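A visit to the Flarico open day

The Flarico building is on the edge of a business park, past the tyre place and before the roundabout. I had a map from the website and still drove past it. The sign is small and faces the wrong way if you come from the motorway side. Parking is at the back and was free for visitors, but the spaces nearest the door were taken when I got there in the middle of the morning.

I went because we are choosing tables for the tea room and I wanted to see the glass ones in person before ordering anything. Flarico sells furniture for cafés, waiting rooms and small hotels, and twice a year it opens its showroom and the cleaning room behind it to anyone who books. May is the better of the two, I was told, as the new stock is in.

Getting in

You give your name at the desk and get a paper badge. There was coffee and a plate of shortbread. The first part is a talk on the history of the firm, which began as a glass cutter's and bought the Jinov range of metal frames later on. The talk was a bit long. The slides had a lot of figures on them, and the one I wrote down was that they sent out 2000 table tops last year.

After that you are free to walk about. The showroom is split into Jinov (metal frames) and Kocabaş (chairs and soft seating). I sat on most of the Kocabaş chairs. The ones with the low back are comfortable for ten minutes and then they are not. The bench seats are better and have covers that come off for washing.

The cleaning room

I had not planned to spend much time in the cleaning room, but it was the most useful part of the day. It deals with the question everyone asks about glass tables, which is how you keep them looking decent when people put cups and elbows on them from morning till closing.

The advice began with sponges. A soft sponge with plenty of holes in it is what they recommend for glass, used with warm water and a very small amount of washing-up liquid. Nothing with a scouring side. Grit caught in a sponge will scratch just as badly as a scourer, so it needs rinsing through before it goes anywhere near the table. 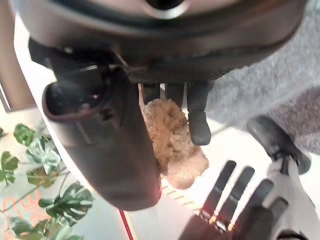 They also said to replace sponges far more often than most cafés do. We keep ours until they fall apart, so that was noted. A printed sheet by the door gave the same points in larger type, and I took 2 copies, one for the kitchen wall.

Drying is where we have been going wrong. We spray, wipe once with a paper towel and leave it, and by the afternoon the sun comes in and shows every streak. The sheet says to wash first, then dry with a folded cloth, turning it to a fresh side when it gets damp. A folded cloth covers more glass and leaves fewer lines than one held in a ball. Darker cloths were suggested for front of house, as tea stains don't show on them.

I had a proper look at the round glass table with the black metal frame. The glass is clear and you can see the frame through it, so any dust on the bars shows from above and has to be wiped as well. That is an extra job we don't have with our present tables. Against that, it would make our back room look bigger, and the back room needs it.

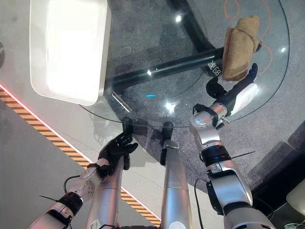 The size we would want is the 900 mm top. It takes a tray and still leaves room for cups. The next one down is 60 mm narrower, and with a tray on it there would be nowhere to put a pot of tea. Both come on the same frame. I asked about chips and was told a chipped top should be replaced, not filled, and that tops can be ordered without the frame.

The rim needs its own wipe. Fingers go there when people pull their chairs in, and a flat pass over the middle misses it. Run the cloth along the edge last, with a bit of it bunched up in your hand, and then put it straight in the wash.

The cloths they recommend are sold under the Dralus name in the small shop by the exit. They are dearer than the ones from the cash and carry. I bought a pack anyway and will see how they wash. No fabric softener, according to the label, as it leaves a film that ends up on the glass. 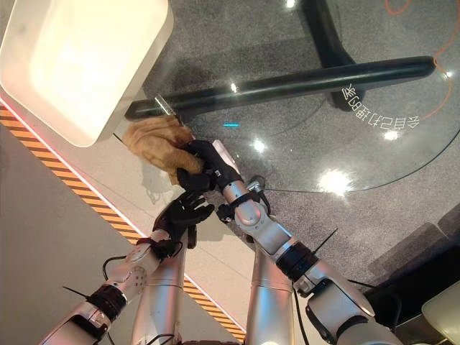

Practical notes

Booking is through the website and you pick a morning or an afternoon. The morning was busy until noon and then thinned out.

The toilets are upstairs and there is a lift. Lunch is not provided. The garage on the main road does sandwiches, and there is a pub a bit further on which stops serving food at two.

Prices are not marked in the showroom. You ask at the desk and they print a quote, and mine is valid until the end of the month. Delivery is extra and they want the old tables moved out before they come.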